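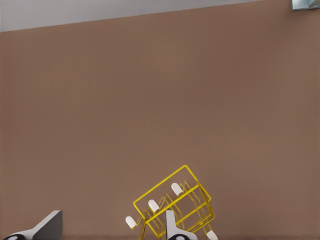

4.3 Recording a demonstration in the simulator

Complete section 4.2 before you start. The hand controller must be paired and the Dralisden scene loaded.

1. Select the wrist view. Check that both gripper fingers are visible at the lower edge.

2. Squeeze the clutch and move the controller slowly until the rack is between the fingers or just beyond them. Release the clutch to re-centre your hand. The arm holds its position while the clutch is open.

3. Roll the wrist to line up with the rods. The wall and ceiling will tilt in the wrist view. Judge the angle from the rack only.

4. Press Record. The episode counter goes up by one.

5. Close the fingers on a single rod. Avoid the white caps.

6. Carry out the task at an even speed, then open the fingers and press Stop.

Note: Episodes longer than 900 frames are split on export. Aim for 800 or fewer.

Note: Where wires overlap in the wrist view, depth is hard to judge. Switch to the side view before closing the fingers.

Caution: Do not reset the scene while recording. The episode will be saved with a jump in the joint positions and must be deleted by hand.

7. Repeat until you have 17 good episodes, then go to section 4.4. If the counter stops, see error 158.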